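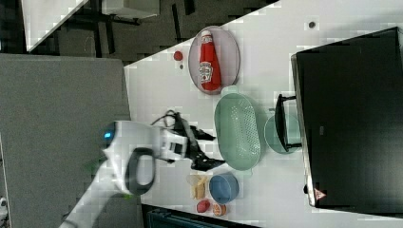 Words by Thảo Phan
8/29/26
Filed under: Live, Noise, Long Reads

The second band of the afternoon had been playing for six minutes before I understood that they were not soundchecking. Two people knelt on the floor with their backs to us, turning knobs on a box the size of a toaster, and what came out was a hum with some gravel in it. A man next to me nodded along. I have been going to shows for 25 years and I still couldn't tell you what he was nodding to.

Clonton has one grocery store, one traffic light and a grain hall that stopped holding grain before I was born. Every June the hall holds Vuria, a two-day festival of doom, drone, noise and whatever you call it when someone bows a bicycle wheel. The town's population, according to the sign as you drive in, is 3,191. The sign also says "Home of the Lady Plainsmen, State Runners-Up," and I spent a good part of my weekend wondering about that.

I had come for Ilov, who are the closest thing Vuria has to a headliner and who would be annoyed to hear it. Ilov are a trio: bass, drums, and Thoa Lương, who sings, plays a baritone guitar tuned down to somewhere near the water table, and books the festival. She does the booking from her kitchen with a paper calendar. Bands who ask for a rider get a phone call in which she explains what the grocery store stocks.

"People think there's a philosophy," she told me, sitting on the loading dock in earplugs she had forgotten to take out. "I liked the hall. The rent was cheap. I knew some loud people."

The rent is still cheap. The loud people have multiplied. The first Vuria had a bill made up almost entirely of Lương's former bandmates, who had to borrow one another's drummers and in one case one another's pants. This year there were acts who had crossed an ocean, and a merch table where you could buy a cassette, a second cassette that was the first one played backward, and a very good tote bag.

I bought the tote bag.

The hall is not kind to music with notes in it. Concrete floor, tin roof, walls you could lose a truck behind. A snare hit goes up, has a look around and comes back down in its own time, usually during the next song. Bands who play fast get turned into soup. Bands who play slow sound enormous, and I suspect this has shaped the local taste more than any record has. A hardcore four-piece from downstate learned it the hard way on the first evening. They had eleven songs in a fifteen-minute set, and from where I stood it was one song, about a landslide. The crowd loved them. Someone did a cartwheel.

Tôn went on after dark. Tôn is one person and a great many amplifiers, and has put out a single album, in an edition of 2,000, that people talk about the way my uncle talks about a fish he once had on the line. I own a copy and have played it all the way through exactly once, while cleaning the oven. Live it is another matter. The first chord lasted long enough that I went out to the truck for a sweater, ran into an old roommate, had the whole conversation you have with an old roommate, and came back in to find the chord still there and everybody facing the same direction. Dust was coming off the rafters. A child in giant ear defenders was asleep across two folding chairs.

At some point it changed to a different chord. A woman behind me said "oh, no" very softly, and I knew what she meant.

There is a kind of festival writing that will tell you an experience like this is cleansing. My own report is that my knees hurt and I was happy. I also wanted a sandwich, and the only food left was a tray of something the drummer's mother had made with noodles, which I ate standing up out of a coffee filter.

Ilov closed the second night. They played four songs, three of them new, and Lương broke a string in the opener and just carried on around the hole where it had been. The new material is slower than the old material, if you can picture that, and there's more singing in it. She has a plain, steady voice, a little flat at the top, and over all that low end it sounded like someone reading the mail aloud in a house that was sliding into the sea. The last song had an actual chorus. You could see the regulars looking at each other. One of them unfolded his arms.

I asked her afterward whether the chorus was going to be a problem.

"We'll play it until they stop noticing," she said.

She was coiling cables at the time, over and under, the proper way, and she broke off to correct mine. The bassist was backing the van up to the dock with a great deal of advice from people who had no view of the dock. Somebody had already swept.

The album is due this winter, on the band's own label, in whatever quantity the pressing plant will agree to. Next year's Vuria has a date penciled on the kitchen calendar, and Lương says the bicycle wheel is coming back with a second bicycle wheel. I stopped for gas on my way out of Clonton and asked the guy at the register about the Lady Plainsmen. It was volleyball. They lost in five sets, and he was still pretty sore about the last one.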